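**Is the two-arm tabletop kit from Nindgate worth it, or should I get one used arm and a hobby?**

Posted by **lomosholm_dad**

Looking at the Nindgate two-arm kit for our repair club. The sales page promises "household dexterity," a phrase I haven't been able to get anyone to define. I asked for pictures of it doing something, and this is where they started me:
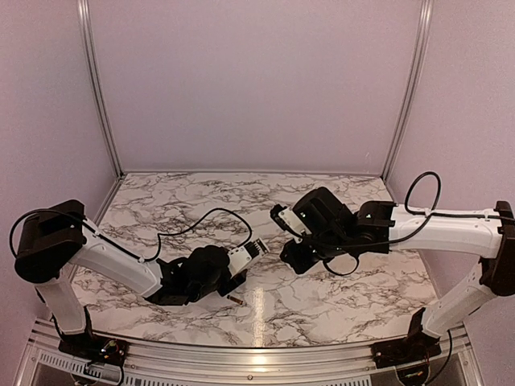 *Both arms over the marble-look top, small brown cylinder on the table.*

Fine, they have arms. I want to know whether they can do small fiddly jobs, and whether the 25-page manual is as thin as it sounds. The enclosure is handsome in a bathroom sort of way. They also sent one with the grippers nearly tip to tip,

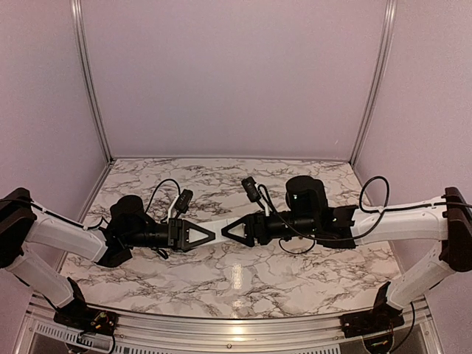
and when I asked what the gap was rated for I got a link to the warranty. Has anyone run one of these for longer than a demo?

---

**Edmund Brzozowska**

We've had ours since October. Short version: the arms are good, the paperwork is a rumor. Plan on up to 100 practice runs before you trust it with anything small. Route your own cables, too. The loops get in the way of the wrist cameras if you leave them long.

For fiddly work, ask them for the remote control job. They should have a wrist view like this one:
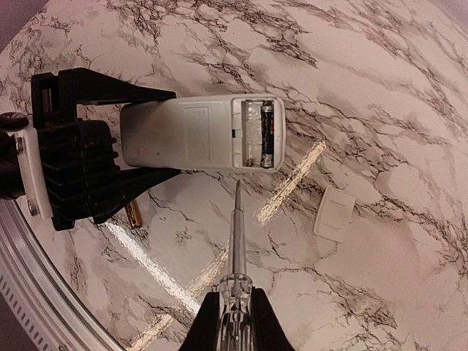

*Remote in one gripper, screwdriver in the other. One battery in, one on the table, cover off to the side.*

Ask for the whole clip, start to finish, at normal speed. A still won't tell you how many tries it took. Also ask what it does on a glossy top, as ours had opinions about glare until we moved a lamp.

---

**imix_owner_2**

get the Imix. cheaper by 300 and the support guy picks up

---

**Jakubowski Repairs**

Imix is one arm, though. You'd need 2 and a table to bolt them to, so there goes your 300.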